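**Batirell storage room, Nornodberg: drawer cabinet and floor**

Posted July 17, 2018

The medicine storage room at Batirell was refitted in May. The work covered the floor finish, the wall panels and the drawer storage for boxed and bottled medicines. Mohamedi laid the floor and Buronum supplied the cabinets. The notes on this page deal with the finished surfaces and with the way the drawers are being filled. Plans and the parts list are kept on the project page.

The room is small, and most of the usable space is in front of the drawers. A drawer needs 400 mm of clear floor when fully open. The person using it needs another 600 mm to stand and turn. Both dimensions were taken from the cabinet face and checked again once the floor was down, with the drawers pulled out to the stop.

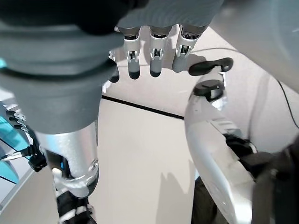
**Floor and lower panels**

Light beige-white floor with a straight black line across it. The panel at the left is teal-blue with thin white lines.

The floor was specified as a single pale color with no border. A pale floor shows dropped tablets and caps better than the dark gray it replaced, and it sends some light back up under the fronts of the cabinets. It also shows shoe marks, so the cleaning schedule was changed to a damp mop at the end of each day. No polish is used. The maximum permitted step between adjoining areas is 2 mm, measured with a straightedge and feeler gauge.

**Drawer cabinet**

The cabinet is white and blue. The fronts have curved light-blue trim along the upper drawers, and the rim of the open drawer is edged in bright blue plastic. Flat boxes go on the drawer floor, with the printed faces up where the height allows. A white divider bin stands in the back corner. Small bottles are placed in last, by hand height and reach: frequently used ones near the front, the rest toward the divider.

Filling rules for the first month:

- Boxes lie flat and are not stacked.
- A bottle stands upright, cap up, and does not lean on a box.
- Loose blister strips go in a divider bin.
- A drawer is closed before the next one is opened.
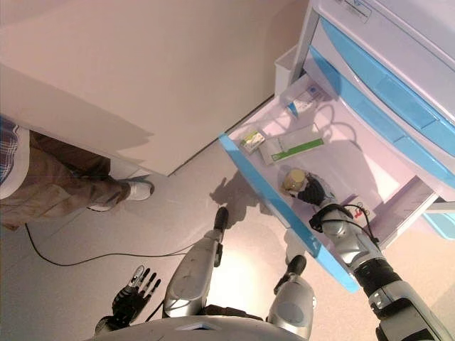

The rule against stacking uses more drawer area than the old shelves did. It was kept after the first trial because a stacked box hides the name of the one under it, and staff were lifting boxes out to read them. With a single layer, the contents can be checked from standing height. Where a drawer gets too full for one layer, the overflow is moved to the drawer below and the index card is updated the same day.

Divider bins may be moved, but only between the back corners. In the middle of the drawer they block the longer boxes, which then end up lying at an angle and take the space of two. The drawer floor is pale, like the room floor, and a small white box can be overlooked on it under low light. Colored liners were considered. They were left out of the first order on cost and can be added later without tools.

**Light and finish**

Gloss on the floor was discussed more than any other item. The sample board looked nearly matte under the workshop lamps, while the installed floor reflects strongly in places. The speckle in the surface breaks up the glare at close range and has little effect from farther away. Any change will be made at the lamps, with diffusers, and the floor finish will stay as laid. Diffusers are on order in a quantity of 4, including spares.

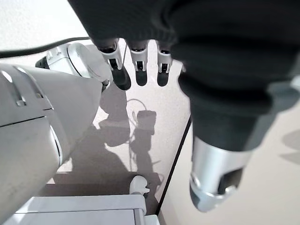

One comment received on the draft of these notes was that the speckle makes small white tablets harder to find than a plain surface would, and that a test with dropped tablets should be run before the same floor is used in the second room. The same reader asked for the drawer liners to be tried in a mid-blue, close to the color of the rim, in one drawer only.

Both points have been added to the open list. The tablet test will use the existing lamps first and the diffusers second, so that the two results can be compared. Liner samples have been requested from Buronum in the standard drawer size.

*Filed under: storage, drawers, floors, Nornodberg*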